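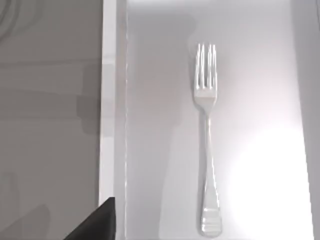 Fig. 3. Dinner fork with ribbed handle end, in a white tray.

3. Cleaning and storing the table pieces

This section explains the daily washing, the removing of dark marks, and the storage of the silver-colored table pieces that belong to the Kukon table set. For the plates and bowls, read section 4. For the wooden serving board, read section 5. The board must never be washed together with the pieces in this section.

3.1 Before the first use

New pieces leave the packing house with a thin film of oil on them. It is food safe, but it has a taste, and it catches dust from the carton.

1. Take all pieces out of the paper sleeves. Do not pull the forks out by the tines. Open the sleeve on the long side.
2. Fill a bowl or a clean sink with warm water and add a small spoon of dish soap.
3. Lay the pieces in the water one next to the other. Leave them for 13 minutes.
4. Wash each piece with a soft sponge, first the eating end and then the handle.
5. Rinse under running water until it no longer feels slippery between the fingers.
6. Dry immediately with a cotton cloth.

Note: The paper sleeves can be kept for storage if they are fully dry. Throw away a sleeve that has a brown spot, also when the spot is small.

3.2 Washing by hand

Hand washing is the method we recommend for every day. The pieces will keep their shine longer, and the grooves on the handles are easier to clean when you hold them in your hand.

1. Remove food remains as soon as possible after the meal. Egg, mustard, salt and lemon juice are the worst ones. If you cannot wash at once, put the pieces in plain water.
2. Wash knives separately. A knife that moves around in the sink will scratch the spoons.
3. For forks, push the edge of the sponge between the tines and pull it toward you. Repeat from the back side.
4. For handles with ribs, use the small brush from the accessory bag. Brush across the handle, in the same direction as the grooves.
5. Rinse with hot water. Hot water dries faster and leaves fewer spots.
6. Dry each piece separately. Do not leave it standing in a rack overnight.

Caution: Do not use steel wool, scouring powder or the green side of a kitchen sponge. The scratches from these cannot be polished away at home, and they are not covered by the warranty.

Caution: Do not leave the pieces in salt water or in water with vinegar. Small holes can form in the surface, and there is no repair for this.

3.3 Washing in the dishwasher

You may use the dishwasher, but please follow these points.

1. Choose the program for glass or the short program. Do not choose a program for pots.
2. Put forks and spoons in the basket with the handles down. Put knives with the handles up.
3. Mix forks and spoons in each part of the basket, so they do not lie inside one another. Two spoons that lie together will both stay dirty.
4. Do not put any aluminum item in the same load. This includes baking trays, some garlic presses and the lids of takeaway food.
5. Open the door when the program is finished and take out the cutlery first. Dry it with a cloth even if it looks dry.

Note: If you see small rust points after the dishwasher, they come most often from another object in the machine – an old peeler, a screw of a pan handle, or the coating of a damaged rack. Rub the points off the same day with a drop of Costow cream and a soft cloth. Then look for the object.

Note: Rainbow colors on the surface are from minerals in the water or from strong heat. They do no harm. A little white vinegar on a cloth will remove them, but rinse well after and do not soak.

3.4 Polishing

Polish only when the surface has become dull or dark. Two times in one year is enough for most homes. Too much polishing makes the ribbed pattern flat with time.

You need: Costow cream, two cotton cloths, the small brush, and a towel to protect the table.

1. Spread the towel and work on it. A piece that falls on a stone floor can bend at the neck.
2. Put cream, the size of a pea, on the first cloth. This is enough for 4 forks or 4 spoons.
3. Rub along the length of the piece with light pressure. Do not rub in circles.
4. For the gaps between the tines, twist a corner of the cloth to a string and pull it through each gap.
5. For the ribbed end, put a little cream on the brush and work it into the grooves. Wait until the cream becomes dull.
6. Wash off all cream with warm soap water. Check the grooves again under a good light, white remains like to hide there.
7. Dry and finish with the second cloth.

Caution: Never use the dip bath type of cleaner on knives. The liquid goes in between the blade and the handle and makes the glue weak.

3.5 Storage

Pieces should be stored dry, in a drawer that closes well, away from the stove. Steam from cooking goes farther than most people think.

1. Line the drawer with felt or with the Ginting drawer mat. Cut the mat with scissors from the back side. Do not use rubber, it makes dark marks.
2. Place all forks in the same direction, and the same with spoons and knives.
3. Do not hold the pieces together with rubber bands.
4. If you will not use the set for a long time, wrap each piece in cotton or in its paper sleeve and put one drying bag in the box. Change the drying bag every May, or earlier if it feels hard.

Note: The Genunent storage box from the older series is too short for the dinner forks and the serving spoon. It can be used for dessert pieces and teaspoons.

3.6 If a tine is bent

A tine that is only a little out of line can be corrected one time. Put a folded cloth over it and press slowly with the thumb. Do not use pliers. If the tine does not come back with thumb pressure, stop – the metal will crack when it is forced. Order a new piece with the form on the last page and write the pattern name, which you find on the carton label.

Single pieces can be ordered for all patterns that are still in production. For bigger orders, such as for restaurants with 200 pieces or more, please write to Saodah Jugah in the spare parts office before you fill in the form, because the delivery time is different.

Continue with section 4, Plates and bowls.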